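Julley hand, second review after four months of bin work

I reviewed the Julley right hand in March and gave it four stars. I am taking it down to two, and the reason is the grip release.

We run it at Skisthorpe on a two-armed robot, moving parts between shelves and storage bins. For the first few weeks it did what Coste, the dealer, said it would. Then the fingers started to stay closed after an open command. The software reported the hand as open, the arm pulled away, and whatever was in the fingers came along. One time it lifted a bin off the floor by the rim and dropped it next to Dorian Fleury's foot.

I went through the logs after that. In 300 picks the hand failed to release 17 times. Most of those were on thin curved parts, with the fingers down inside a bin and pushed against the wall.
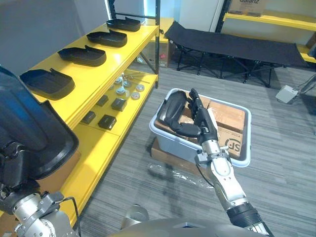
Malachy Daly wrote in under the first review that his hand did the same thing, and that turning the grip force down to 38 percent made it less frequent but didn't cure it. He also warned that the stop button on his unit cuts arm power and leaves the fingers clamped, so keep your own hands out of the bin until the hand is unplugged too.

I checked that on ours and he is right. The manual mentions it once, in the section on storage.

Coste swapped the finger drive board after 3 emails. The new board has been in for almost 300 picks with one stuck release, on a thin part again. The spare Hetari gripper is slower and can't handle as many shapes, but it has let go every time.

Good points: the fingers are strong, the cable is easy to replace, and spare tips are cheap. I would not run it with people within reach until the stop button opens the fingers or the manual says plainly that it doesn't.

Two stars. Pascal Huet, 13/07/2023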